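Informe final – Taller de diario y escritura expresiva
Prácticas de tercer curso, Centro Bekwood

Cuando me tocó elegir prácticas puse el Centro Bekwood en primer lugar casi por intuición (y porque me quedaba a cuatro paradas de casa, lo reconozco). Yo venía con la idea de que la escritura expresiva consistía en sentarse, soltarlo todo y salir más ligera. Pues no es tan sencillo, y de eso va buena parte de este informe.

El grupo lo llevaba Gifty Amegashie, mi tutora de prácticas, y yo hacía de coterapeuta en formación, o sea, preparaba las consignas, controlaba el reloj y escribía con los demás. Eso último me costó muchísimo. Las primeras semanas escribía cosas correctas, de alumna aplicada, y Gifty me lo señaló enseguida: si yo me escondía, el grupo también se iba a esconder.

Empezamos en octubre. Cada sesión tenía la misma estructura: una entrada corta, veinte minutos de escritura sin parar, lectura voluntaria y cierre. Nadie estaba obligado a leer. Los cuadernos se quedaban con cada participante y yo solo trabajé con los textos que me cedieron por escrito, 31 en total, que suman 2683 palabras. Es poquito, ya lo sé, pero para un estudio cualitativo de este tamaño me daba de sobra para no dormir.

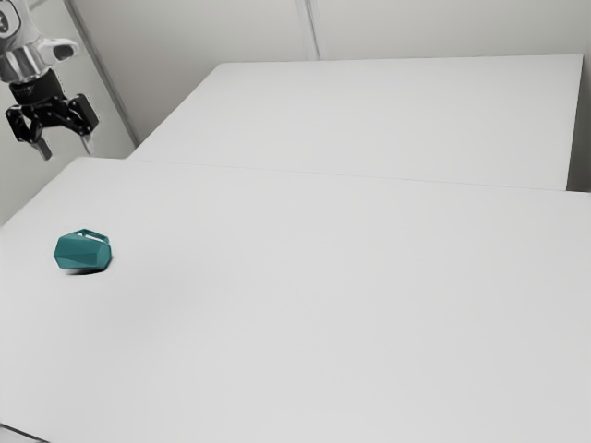 Para analizarlos probé primero con la plantilla Maltik, que usaban en la asignatura de Métodos, y la abandoné a la segunda tarde. Separa emoción y acontecimiento en columnas distintas, y en un diario esas dos cosas vienen pegadas. Al final hice una codificación temática a mano, con rotuladores, y me quedé con 4 temas: el cuerpo, la casa, las conversaciones pendientes y el futuro. El del cuerpo me pilló por sorpresa! Yo no lo había propuesto en ninguna consigna y apareció igual, sobre todo en forma de cansancio.

La consigna que mejor funcionó fue la carta que no se envía. La que peor, una lista de logros personales que saqué del manual de Praneck: la gente escribió dos líneas y se puso a mirar el móvil. En la sesión del 8 de febrero la cambié por un texto de 200 palabras como máximo sobre una habitación de la infancia, y ahí sí, hasta hubo que alargar la lectura – una participante leyó por primera vez desde que había empezado el taller.

Limitaciones, unas cuantas. No pasé ninguna escala antes y después, así que no puedo decir que nadie mejorara. Tampoco soy neutral, claro: estaba dentro del grupo y les cogí cariño. Y faltó contraste, porque solo codifiqué yo, aunque Gifty revisó una parte y discutimos bastante sobre dónde acababa "casa" y dónde empezaba "conversaciones pendientes".

Si repitiera, pediría una segunda persona para codificar y empezaría mi propio cuaderno de campo el primer día. El mío arranca en la tercera sesión y se nota. El grupo sigue en la sala Zwane con otra alumna en prácticas, a la que ya le he pasado mis consignas (menos la de los logros).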